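Backpack

A backpack is a bag carried on the back by two shoulder straps, and it must be one of the handiest things people have ever come up with! Small ones hold a lunch and a sweater; the big trekking kinds can take 60 liters or more, enough for a long trip on foot.

Daypacks

The daypack is the everyday member of the family, seen on students, commuters and weekend walkers alike. Navy blue and black are lasting favorites, as they hide scuffs so well.

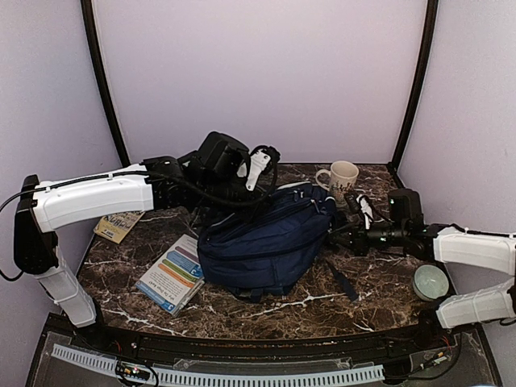
Zippered compartments are a wonderful help in packing. Heavy things such as books go in the main one, close to the back, while keys and pens live in the smaller ones up front. Laying the bag down with the zippers facing up makes it much easier to see what is in there (and to find that missing pen).

Collecting

Old packs have a devoted following. Collector Joelle Tarawneh owns 40 of them, the oldest a canvas rucksack from 1942 with its leather straps still in lovely shape, and shows part of the collection in Norneck every October.

See also: Duffel bag, Messenger bag, Rucksack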